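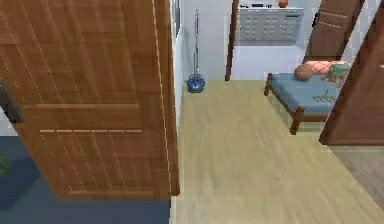

Short thread on undercutting internal doors for ventilation, as I keep getting the same question after the Rullance job.

If a house has extract fans in the wet rooms and supply air coming into the bedrooms and living room, the air has to cross the house somehow. With the doors shut, the only route is the gap at the bottom.

The usual figure in England is 7,600 mm² of free area per internal door. On a standard 760 mm leaf that is a 10 mm gap. Measure it above the finished floor. If the floor isn't down yet, allow 20 mm above the subfloor.

Most faults I see come from that last bit. Joiner hangs the door to the screed with a neat 10 mm. Flooring firm arrives a month later with underlay and 14 mm boards. Door gets planed just enough to swing. Gap is now 2 mm and the bathroom fan is pulling against a closed box.

You can hear it. Stand on the landing with the fan on boost and close the bathroom door slowly. A whistle in the last few centimetres means the gap is short. Crude test, but it costs nothing.

Better test: vane anemometer with a hood on the extract terminal. Read with the door open, then with it shut. A small drop is fine. If the reading falls by a third, look at the door before you look at the fan.

On the Rullance job the client had already paid for a new Cliline fan. Same reading as the old one with the door shut. We took the door off, trimmed it and the flow came back. The old fan is in my van if anyone wants it.

Trimming. Check what the leaf is made of first. Solid timber will take a fair bit off the bottom. Hollow-core doors have a bottom rail of limited depth, and if you cut past it you are into cardboard. Look up the maker's trim allowance and split the cut top and bottom if you must.

Score the cut line with a knife on both faces before sawing, or the veneer will chip. Seal the cut edge afterwards, above all on bathroom doors. Hardly anyone does this and the bottom edge swells.

Fire doors: leave them alone. The threshold gap is part of the tested set-up and is usually far smaller than you need for airflow. If the layout puts a fire door in the transfer path, that is one for the designer, early on.

Door grilles work where you can't trim. They let more noise and light through, and the free area is well below the face area, so read the data sheet. One I fitted for the Kettani flats looked generous and gave less than a plain undercut.

Carpet - measure from the top of the pile, pressed lightly. Thick pile will close a gap that looked fine on the drawing.

Will do a separate thread on trickle vents in October, once the Simeo readings are in. Corrections welcome, preferably with a reading attached.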